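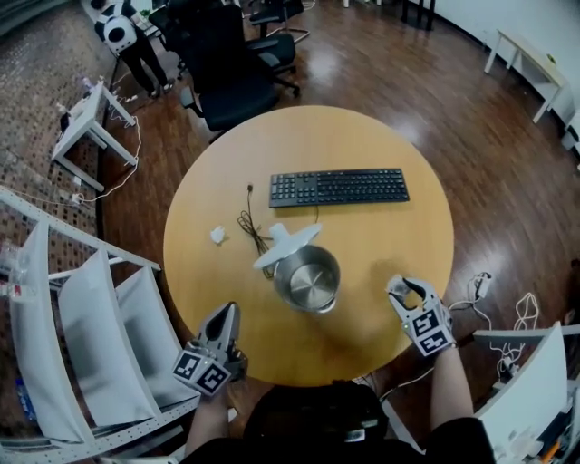 Kettle body and lid on the round table, keyboard behind.

9 October 2018
Water hardness and scale, Drasville supply

Fatemeh asked for a second look at the July titrations before the Mornon samples go out. Went through the sheets this morning. The July numbers were worked up with the old EDTA factor. The correction is small and goes the same direction for every sample, so the ranking stands. Corrected values are in the shared folder, old ones struck through and left legible.

Today: repeat hardness on the Drasville tap, first draw and after 5 minutes of running. 50 mL aliquots, ammonia buffer to pH 10, Eriochrome Black T. The endpoint was sluggish on the first two. Warmed the rest slightly before titrating and the change from wine red to blue came up sharp. Discarded the first two. Running sample slightly harder than first draw, difference within what Pejman and I get between us on the same bottle. Not worth a paragraph in the report.

Evaporation dishes: bottle 711 taken down to dryness and held in the oven to constant weight. Third and fourth weighings agree to 0.2 mg. Residue is white, chalky, fizzes with dilute HCl, leaves almost 17 mg of grit behind that does not dissolve. Filtered, dried, kept in a labeled vial. Could be silica, could be dust off the shelf where the dish stood overnight. Run a blank dish in the same spot before saying anything about it.

Descaling acid: Lutfa wants citric compared with acetic at equal acidity, not equal weight. Agreed. Need to standardize both against the same NaOH. Present NaOH bottle has been open since July and should be thrown out. Make fresh with boiled water.

Wendell found a 1903 waterworks table for the Drasville wells, hardness given in English degrees (grains per imperial gallon as calcium carbonate). Multiply by 14.25 for mg/L. Two of the wells are closed now. Method not stated, presumably soap test, so treat as background only.

To do:
Blank dish, same shelf, overnight
Fresh NaOH, standardize against KHP
Ask Setareh which balance was used for the July residues
Relabel buffer, date has rubbed off
Mornon bottles: rinse, fill to the neck, no headspace

Left the oven at 105 C with dishes 3 and 4 inside. Please do not open before noon.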